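Chapter 6
Gathering Demonstrations in Simulation

A learning system that controls a robot arm is only as good as the examples from which it learns. Earlier chapters treated those examples as given. This chapter considers how they are gathered, checked, and stored. The running case is the Culton set, 500 demonstrations recorded in a simulated kitchen by a team at the Dalileo Institute under the direction of Consuelo Campos.

Each demonstration in the set is a series of views paired with the commands sent to the arm at the same moments. The views include one taken from close behind the gripper, so that both fingers remain in sight while the surroundings change. A second arm may also enter this view, and the record must state which arm the commands belong to.
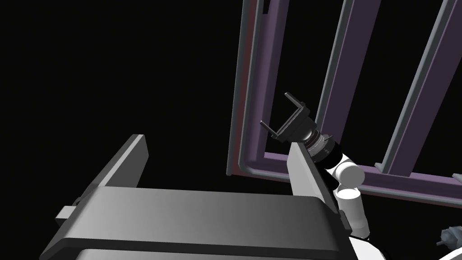
6.1 Choosing the Starting Positions

If every demonstration begins from the same pose, the system learns little about recovering from any other. The Culton team therefore defined 22 starting poses and required operators to use all of them. Some placed the open fingers close to the rim of a container; others left them well away from any object. The operator was free to choose the path but was asked to move at a steady pace and to avoid long pauses.

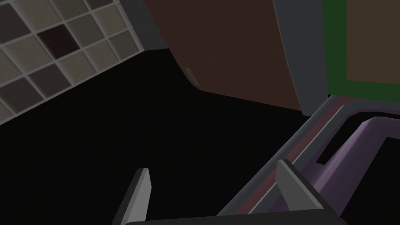

6.2 Views with Little Information

Not every view shows something to be grasped. The gripper may face a tiled wall and unlit space, with its fingers open and nothing between them. Students often propose deleting such views. The practice is unwise when they fall within a longer motion, as their removal breaks the link between one command and the next. A view of this kind should be kept and given the label "transit," as defined in Table 6.2.

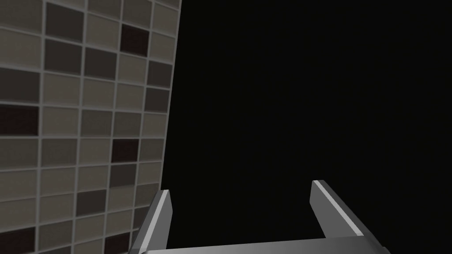 6.3 Review and Rejection

Every demonstration is reviewed by a second person before it enters the set. In the first round of review, 23 demonstrations were rejected, most of them for missing commands. Reviewers pay particular attention to views in which a finger is near an edge or rim, where a small error in position can change the label. Section 6.4 describes the review form in full.

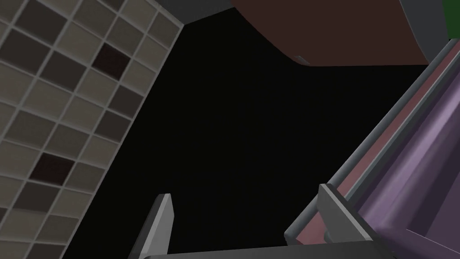
Figure 6.4. View from behind the open gripper, with the right finger close to the rim of a purple object.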